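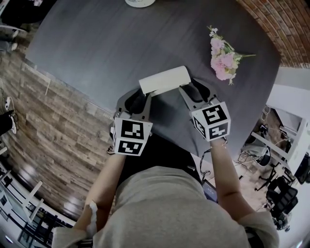

Wrapping task, both grippers closing in on the roll. Flowers wait their turn.

Search this forum Advanced search Go

ycrab_roy
So we finally have numbers from the handheld gripper method. 2,030 demos recorded by people, zero by teleop, same policy architecture as before. On the two-handed roll pickup it got 263 successes out of 300 trials on the real arms. Our old teleop set had 200 demos and took longer to record, mostly on account of everyone hating it.

titirley_fan
263 of 300 on how many different tables?

ycrab_roy
2. I knew that was coming.

myanti
Two tables is one more than most papers, so congratulations. What's the pose source? I see cubes.

ycrab_roy
Marker cube on each gripper, tracked from the head view. More than one printed face, so if you roll your wrist there's usually another pattern to catch. Usually. Yanti, before you ask, yes, we drop segments when neither cube resolves, and yes, those are the interesting segments.

myanti
That was going to be my whole post. You're filtering out the hard wrist angles and then reporting that the policy does well on what's left.

ycrab_roy
The trials weren't filtered, only the training data. If the policy is bad at steep angles it pays for that in the score.

myanti
Only if your start poses ask for steep angles. Do they?

ycrab_roy
Some do. I'll break it out by angle.

ilau
I tried the same thing at Estudell with Krishnan mounts and the cubes were fine. What killed us was people. A person holding two grippers leans and twists from the waist, and the arms bolted to our bench can't. A third of our demos were unreachable on playback.

ycrab_roy
We run every demo through a reachability check first. The 2,030 is after that. I'd rather not say what it was before.

titirley_fan
Say what it was before.

ycrab_roy
No.

mfalcao
Disagreeing with Ilham a little – leaning is trainable. We put tape on the floor and told people to keep their feet on it. They complained until July and then the rejects dropped by half. Also, Roy, has the bouquet been tested? Stems are where my jaws go to die.

ycrab_roy
Recorded, not tested. Training finishes tonight if the Flatano box stays up.

myanti
Post the angle breakdown before the flowers, please.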